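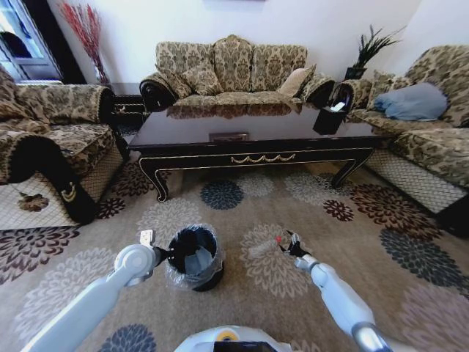
New house rules for tidying work in real living rooms

From 11/21/21 all Zanollow teams who work in private homes will follow the revised house rules, version four. The old version was written in our test flat in Lirkau, where the furniture belonged to us and a scratch on a table was only a pity. In a family living room we need to be more exact.

The revision was prepared by Azucena Galindo together with the Kaijage and Doller teams. They read the reports of 442 sessions and marked every place where an operator had to stop the arms. In 142 of them the stop came during the handling of a bin, and mostly for a small thing: the bag slipped inside, or the bin was leaned against a table leg. So the bin has received its own chapter, and it is the longest one.

The complete text is in the shared folder. Please read it before your next visit, also if you know the old one well. Below are the parts about which we had the most questions.

Litter on the carpet

Place the bin on the carpet before any litter is put down, and leave enough free carpet between the bin and the nearest furniture for the gripper to open fully. If the room is too narrow for this, ask the family whether a chair may be moved. Do not move it by yourselves and do not move it with the robot.

For practice we use only dry and soft litter, such as paper tissues and empty wrappers. Food, glass, batteries and anything with a sharp corner are not allowed, even when the family offers them. Litter that belongs to the house is picked up only after somebody of the family has said that it is really litter. In September we had a case with a folded receipt which was needed for a guarantee.

Light wrappers often stay on the finger after the gripper opens. The operator waits until it has dropped, and does not shake the arm above the bin. Small pieces which remain on the carpet are collected by hand at the end of the session and noted in the report. 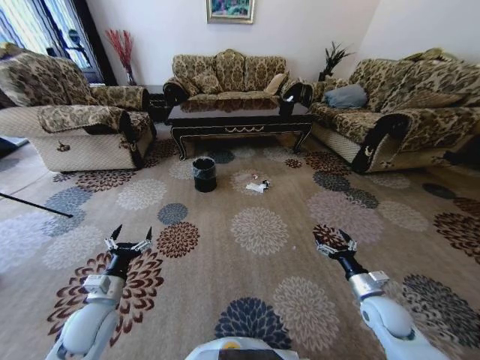 Holding and lifting the bin

The bag must be folded over the rim on all sides before the session. One arm holds the bin, the other arm brings the litter. The holding arm should not begin to lift while the other hand is still inside the rim or directly over it.

When the bin is lifted, keep it over the carpet and low. It is not carried over a table, a sofa or a person, and it is not put down on a polished surface. The free gripper stays open and empty during the lift, in a place where the operator can see it in the head view. Several operators asked if the free hand may support the bin from the other side. For the moment the answer is no, until Doller has finished the tests with two hands. 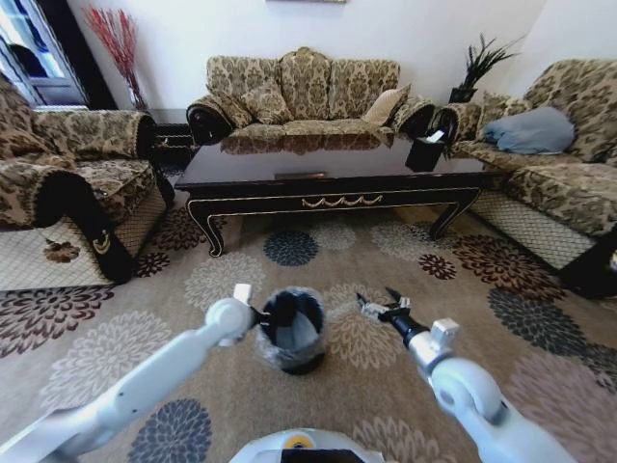 If the bag comes loose, lower the bin, open the gripper and step in with your own hands after the arms are stopped. It takes more time than a correction by remote control, but we had fewer fallen bins in this way.

Furniture and small decoration

Fragile objects at the height of the arms are discussed with the family at arrival. Vases and plants in the corners can stay where they are, if the robot does not need to turn near them. For tables with lacquer or with metal ornament, the speed of both arms is reduced to the lowest step when they pass the edge. The operator writes in the report which tables were in the room.

Reports

Please use the new form, which has one page instead of three. Of the old reports, 357 had the field "state of the room after the session" filled in, and we would like to see it in all of them. One sentence is enough. If the family made a remark, write it in their own words, also when it is not friendly.

Questions about the rules can be sent to Azucena Galindo. She will collect them and answer them together in the next newsletter.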